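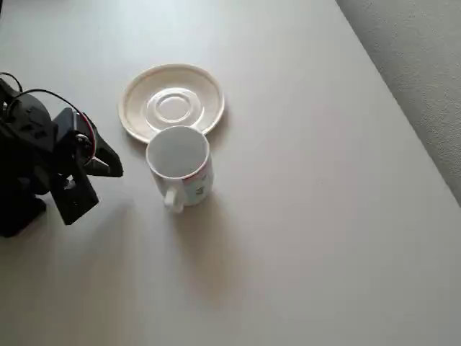 Delent, Wednesday, before lunch

Question for this week, copied from the top of the planner: can a machine do household or shop-floor chores yet, and if so, which ones, at what rate, and with how much of my time in the loop. Chore under study is the cup and saucer. One mug, one saucer, one arm, plain table. Success means the mug ends upright in the well of the saucer, within 40 seconds, with no hand of mine on anything.

I picked it because a five-year-old can do it and because it contains most of what goes wrong elsewhere. The mug has a handle, so it isn't symmetric, and the handle side is a bad place to grip. It is white on a pale table, which the depth estimate dislikes. The saucer has a raised rim, and a mug that touches the rim on the way in will tip before it slides. Release height matters more than I expected. Too high and it drops off center, too low and the fingers push down on the wall of the cup.

Log as it stands: 192 attempts scored since the last calibration. I am not writing the rate here until Rocío has gone through the same runs blind. Last month we differed on what "in the well" means and had to throw out a table.

Failure classes, in the order I would fix them. Approach angle wrong because of the handle. Early release. Grip closes beside the mug and the planner carries on as though it had one. The last is the one that matters for a real kitchen. A person who misses the cup notices. Our policy moves an empty hand to the saucer, opens it with care, and reports done.

Rocío Chávez wants a force check before every lift. I agree, with the caveat that the threshold for a cup is useless for a wet sponge or a bag of rice, and someone will have to set all of those.

Arnulfo Taipe called from the Zindley plant. They have the opposite arrangement there: one part, one fixture, one motion, 3,000 cycles between service stops. He asked why we bother with crockery. I said that at Zindley somebody built the table around the machine, and in a house the table is already there with the mail on it. He said then charge for the table. He may be right as far as business goes.
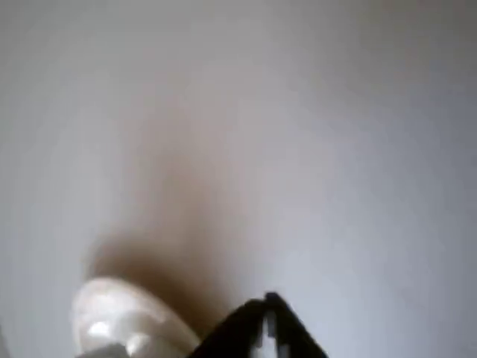 Amska, December

Moved the notes over here with the rest of the papers. Reread the Delent entry and would change little.

A close view is a poor thing to score from. With the fingertips low, something white and rounded beside them and a brown blur behind, there is very little to measure against. Plain pale surface for most of the view, no edge, no corner. I can say where the gripper is. I can't say how far it is from anything. For scoring we go by the overhead view and use the close one only to break ties.

Nieminen's draft on domestic tasks came in the mail. He splits chores into those where the object may be anywhere and those where it may be anything. Cup and saucer is the first kind. Emptying a dishwasher is both, and folding is a third kind he leaves out. His position is that the first kind is solved in the lab. I would say solved at a given lighting level with a given cup.

Budget line for spare fingers is 1,400 and for cables 1,000. Ask whether these can be merged.

My answer so far, for the planner: shop floor yes, where the fixture is paid for. Household, single objects, supervised, slow. I wouldn't leave it alone with a full cup.

To do: second mug with a wider handle. Darker table covering, same runs repeated. Send Rocío the scoring sheet with "in the well" defined by distance from center. Call Arnulfo back about the service interval.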